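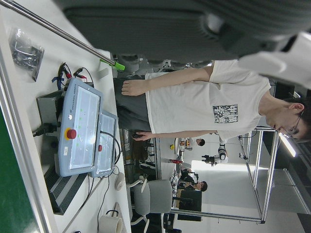 Akstead Repair Night Gets a Bigger Room

Jan 24, 2020

Good news for anyone with a dead toaster in the closet! The monthly repair night is moving out of the back of the Akstead library and into the old Cluretti shoe store on Tetthorpe Road, starting in March. I've been going for a couple of years now (mostly with lamps, and once with a very sad blender), and I can tell you the library room was bursting. Last fall I stood in the hallway with a vacuum cleaner under my arm for an hour and still had to take it home.

The new place has room for 500 things on the shelves, plus a real parts counter, and you can leave an item overnight if it needs glue or a part on order. The town put up $3,467 for wiring and better lights, and a bake sale last year brought in another $1,937, which is a lot of lemon bars. I ate my share.

It's still free. You can bring up to 3 items per visit, and they'd like you to sign up at the library desk first so the line doesn't run out the door. No microwaves and no gas heaters, same as before. Clothes are welcome again, and the two sewing machines are coming along from the old room.

Parking is behind the building, and you get in from Dalgleish Street. The front door sticks, so pull hard. Opening night runs from six to nine, and yes, I'm bringing the vacuum.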